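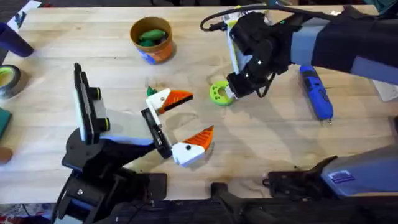 "People want a door they can knock on": the campaign for Rirkinthorpe's police counter

Janaka Biswas first heard that the front counter at Rirkinthorpe police station was closing from a sheet of paper taped to the inside of the glass. She had gone in to ask about her son's stolen bike. The sheet said the counter would shut at the end of April and gave a phone number and a web address.

"I read it twice," she said. "Then I asked the woman on the desk, and she said she'd been told the week before. She was quite upset. I went home and wrote to my councillor, and he hadn't heard either."

That was the start of the Rirkinthorpe Counter Campaign, which handed in a petition with 2,241 signatures earlier this year. The closure was put off while the force looked at it again. A decision is expected before the summer.

Biswas works as a school secretary and had not run a campaign before. We met at her house on Jardine Road, which is where most of the meetings have been held. Gavin Yule, who joined the campaign in its second week, came along for the later part of the conversation. He was a custody sergeant in another part of the country for 19 years and moved to the town when he retired.

The counter is open from ten until four. It has one member of staff at a time and a small waiting area with a side room. If it closes, the nearest one will be in Stovness, which is two buses away for most people in the town.

Biswas said the force had talked mostly about how few people used it.

"They gave us a figure for crimes reported at the desk, and yes, it was low. But that's one thing people go in for. They go in to sign for bail. They go in with lost property, or to show their driving documents, or to ask what's happening with a case when they've rung and rung and been left on hold. None of that was in the figure."

The campaign decided to ask people itself. Over the winter it ran a paper survey, left in the library, the two surgeries and the launderette, with a copy online. It got 587 replies. The form asked whether people had been to the counter in the past year, what for, and what they would do if it was gone.

"The last question was the one that mattered to me," Biswas said. "There was a box to tick for 'go to Stovness' and a box for 'ring or go online', and then there was a box that said 'I wouldn't report it'. A lot of people ticked that. I'd nearly left it off the form. I thought it might look as if we were leading people."

She has not published the full results. Some of the replies had things written in the margins about neighbours or family members, and she said she wanted to be certain that no one could be picked out. The campaign has given a typed summary to the force and to the council.

I asked who uses the counter most. She said older people, and people who do not have much English, and women.

"I had a woman stop me outside the shop. She said she'd walked past the station four times before she went in. She couldn't have rung from home, he'd have heard her. She couldn't have done it on the computer, he looked at that as well. She said the point for her was that it was on the way to the shops, so she had a reason to be on that street. I asked if I could use that and she said yes, as long as I didn't say who she was."

The force has said that anyone in danger should ring 999, and that officers can arrange to meet people in other places. One idea was a weekly session in the café at the Landetti building, the old ice cream works by the bridge, where there is a back table that could be kept free.

Biswas does not think much of that.

"It's a nice café. I go there. But everybody in Rirkinthorpe goes there, and you'd be sitting next to your cousin's mother-in-law while you told a constable what happened to you. I said that at the public meeting and people laughed, but it's true."

The public meeting was held in the Methodist hall in February. There were not enough chairs. An inspector came and took questions for an hour and a half, and Biswas said she had been grateful to him for staying.

"He could have gone at eight. He had his coat on at one stage. People were cross, and some of them were cross with him for things that were nothing to do with the counter. A man went on for a long time about parking. But he wrote things down, and he did come back to me on two of them."

Not everyone at the meeting was in favour of the campaign. A few people said that they would sooner see the money spent on officers out walking, and one said that she had lived in the town all her life and never set foot in the station. There were also people who said they did not trust the police and would not go in whatever the opening hours were. Biswas said that she had been thinking about that last group ever since.

"My dad wouldn't have gone in. He was stopped in his car over and over when I was small, always the same stretch of road. He'd have said, why are you fighting to keep that open? I had to think about what I'd say to him. I suppose I'd say that if they're going to have power over us then I want to be able to walk in and complain about it to a person. If it's all on a website then you're complaining to nothing."

Making a complaint is one of the things the counter is used for. The campaign's survey found seven people who had gone there in the past year to complain about how an officer had treated them. Five of those said they would not have known how to do it otherwise.

Yule arrived at this point with his dog and a folder. He said that he had been unsure about joining at first.

"I thought they'd not want a former copper. I thought it might put people off talking. I said to Janaka, I'll do the leaflets and keep my mouth shut if that's better."

"He didn't keep his mouth shut," Biswas said.

Yule's main job has been reading the papers the force has put out. He said the savings given for the closure covered staff wages and did not take in the cost of answering the same enquiries on the phone. He has asked for that figure three times. The last reply said that it was not held.

"That may well be right," he said. "I'm not accusing anyone of hiding it. But if you don't hold it then you can't tell me what you're saving."

He also raised bail. People who have to sign on at a police station as a condition of their bail can do so at Rirkinthorpe at present. If they had to go to Stovness, he said, some of them would miss the bus and be arrested for it.

"Then you've got two officers tied up and a cell in use over a bus. I saw it happen where I worked when they shut a counter there. You'd get lads brought in who'd missed by twenty minutes."

I asked both of them what they would accept. The force has spoken of shorter hours as a possible way forward, with the counter open on fewer days.

Yule said he would take it if the days were fixed and the hours ran into the early evening, so that people in work could get there. Biswas was less keen.

"I'd worry it was a way of closing it slowly. You cut the hours, fewer people come, then in two years you say fewer people are coming. That's what happened with the post office. But if it was written down that it couldn't be cut again without asking us first, then I'd have to put it to everyone and see what they said."

She is meeting the inspector again next month. In the meantime the campaign is collecting short written accounts from people who have used the counter, which can be handed in at the library in a sealed envelope. Names are not needed. The library has a box for them on the desk by the returns shelf.

Her son's bike has not been found. She went back to ask about it the week before we spoke, at half past three, and there were four people in front of her.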